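Tablecloth

A tablecloth is a cloth spread over a table, either to protect the top or to dress it up for a meal. I've been writing up household linens for years and this is still my favorite entry — probably because I own far too many of them!

Cotton and linen are the old standbys, and polyester blends came along later for people who hate ironing (me, most weeks). The part hanging over the side is called the drop. For everyday meals I like a short one, but a formal table usually gets something longer, sometimes right to the floor.

Prints go in and out of style. Fruit patterns were big in American kitchens in the middle of the last century, and you still find them at flea markets. Wash old ones in cool water, and please go easy on the bleach. I ruined a lovely one from Cudilero that way.

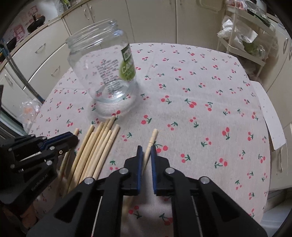
Cherry-print tablecloth with a glass jar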